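3 研究场地与台面布置

3.1 小户型厨房的台面条件

本研究所讨论的“小型台面”，指进深有限、四周不设固定储物构件、主要用于备餐与轻度加热的单层工作面。此类台面在Voramdale与Rumton两处住区的出租住宅中十分普遍。前期走访表明，住户对台面的抱怨很少直接针对面积，更多集中在器物之间的相互妨碍：烤箱门打开后占去了切菜的位置，沥水用具没有固定的归处，洗好的果蔬放下之后又要再移动一次。上述抱怨在既有的厨房设计文献中多被归入“收纳不足”一类，本文认为这一归类过于笼统，因而有必要将台面上的器物关系单独提出讨论。

既有研究通常以“洗、切、煮”三段式流程解释厨房的空间组织。该模式形成于灶台、水槽与冰箱各占一角的独立厨房，其前提是操作者可以在不同工作点之间走动。小户型住宅的情形有所不同：操作者基本站定不动，流程中的各个环节被压缩到同一块台面之上，空间上的先后次序转化为左右、远近的次序。由此，器物的朝向便成为一个不可忽视的变量。一台烤箱放在台面的哪一侧固然重要，其门朝向何处，对余下可用面积的影响同样不容低估。

还应注意的是，台面在一天之中承担的任务并不一致。早间以加热和冷食为主，晚间则往往同时包含清洗、切配与烘烤。同一种布置在早间可能十分顺手，到了晚间便显得局促。住户很少为不同时段改动大件器物的位置，更常见的做法是让小件器物反复让位。本文将这种现象称为“小件让位”，并在第5节中结合访谈材料再作分析。

3.2 器物的选取

为便于比较，本研究将台面器物分为2类。第一类为驻留器物，即放置之后在一次备餐过程中基本不移动者，以台式烤箱为代表。第二类为流转器物，即在备餐过程中多次改变位置者，包括沥水篮、碗、砧板以及食材本身。分类的依据是器物在使用中的移动情况，与其体积、重量并无必然联系。个别住户将较大的汤锅用作流转器物，亦有住户将很小的调味罐固定在一处，从不挪动。

台式烤箱之所以被选为驻留器物的代表，一方面在于其在受访住户中的持有情况较为普遍，另一方面在于其门体开启时会对前方空间形成明确的占用。沥水篮则兼有容器与工具两种身份：清洗时它是工具，清洗之后常被直接当作盛器使用。椭圆形沥水篮的长短两个方向尺寸不同，旋转一个角度即可改变其对台面的占用方式，较圆形者更能反映使用者的布置习惯。

在食材方面，本研究优先采用无须切配即可食用的小型果蔬，例如草莓。此类食材体量小、颜色鲜明，便于在浅色台面上辨认；其清洗、沥水、取用的过程也较为简短，适合在同一块台面上反复进行。需要切割的食材会引入刀具与砧板，台面关系随之复杂化，留待后续研究处理。

3.3 布置原则

Figueiredo台面布置方案包含3项原则，现分述如下。

其一，驻留器物靠边。台式烤箱应置于台面一侧，使中部保持连续。采用侧置且门朝台面中部的布置时，门前区域不得长期放置其他器物。该布置的优点在于，操作者可从中部直接将食物送入烤箱；其代价是门体开启期间，中部的一部分面积暂时不可使用。

其二，湿区与热区分置两侧。沥水篮内的果蔬带有水分，若紧邻烤箱，取放之间容易将水滴带到电器附近。将沥水篮置于烤箱的对侧，可使二者之间留出一段距离，这段距离同时也是操作者最常使用的部分。访谈中有住户将其称为“中间那一块”，本文沿用这一说法，记作中间区。

其三，中间区不作存放之用。凡进入中间区的流转器物，均应在该步操作结束后移往两侧。此项原则看似简单，却是实际执行中最容易被放弃的一项。受访住户普遍表示，中间区一旦放下第一件东西，其后的东西便会陆续堆积。

图1所示为按照第一、第二项原则布置的白色台面。

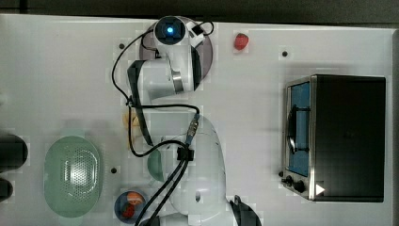
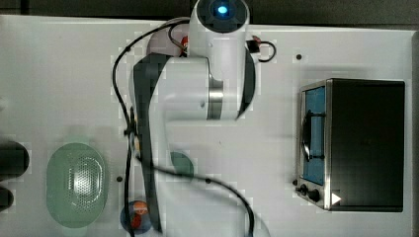
图1 侧置式布置的俯视情形：浅绿色椭圆形沥水篮居左，台式烤箱居右，烤箱门朝左

3.4 侧置式布置的适用范围

侧置式布置并非适用于一切小型台面。台面过窄时，烤箱门的开启范围可能与沥水篮的位置相重叠，湿区与热区的分置便失去意义。在此情形下，宜将烤箱调整为门朝操作者，并将沥水篮移至水槽之内或水槽之上。Plillomstead住宅样本中有7户属于这一情况，其中多数住户在参与研究之前已自行作出类似的调整，说明使用者对于门体朝向的影响具有一定的经验认识，只是较少以明确的规则加以表述。

台面颜色与器物颜色的对比也值得一提。浅色台面有助于辨认散落的小件食材与水渍，便于及时清理；深色台面则容易掩盖水渍，使用者往往在手或衣袖沾湿之后方才察觉。沥水篮的颜色对此影响较小，但其底部及边缘的孔眼密度与沥水速度有关。孔眼细密者适于清洗体积较小的果蔬，可避免果蒂与碎叶卡入孔中，清洁时则需多用一些时间。

就控制部件而言，台式烤箱的旋钮位置同样会影响布置的选择。旋钮与箱门处于同一面板时，门朝中部意味着旋钮亦朝中部，操作者须侧身或俯身方能看清刻度。对于身高较低或视力较弱的使用者，这一点不应忽略。本研究建议在确定烤箱位置之前，先由主要使用者在站立状态下试行操作旋钮，确认无碍之后再行固定。若试行不便，可将烤箱略向操作者一侧转动，使门体与台面边缘形成一定夹角，由此损失的中间区面积通常在可接受的范围之内。

3.5 记录方法

台面布置的记录以俯视影像与手绘平面草图相结合的方式进行。俯视影像用于确定各器物之间的相对位置，草图则用于标注影像中不易判读的内容，例如台面以外的插座位置、水槽方向以及操作者的惯常站位。每次备餐的记录时长以30分钟为限，超出部分不计入分析。记录开始之前，台面上的驻留器物须已就位，流转器物则由操作者按照平日习惯自行取放，研究人员不作提示。

记录表分为起始状态、过程变动与结束状态3个部分。起始状态与结束状态各绘一张草图，过程变动以文字逐条记载，注明所移动的器物、移动的方向以及放置的区域。若某件器物在移动后又回到原处，记为一次往返，不记为两次移动。对于食材，仅记录其进入与离开中间区的情况，不对单个果蔬逐一追踪。

Voramdale与Rumton两处的记录工作自2020年11月11日起进行，至12月结束。两处住宅的台面高度与照明条件存在差异，相关参数列于附录。鉴于台面高度会影响操作者的取放姿势，进而影响其对远近位置的选择，第4节在比较两处结果时，仅采用左右方向上的位置数据，远近方向的数据另行报告。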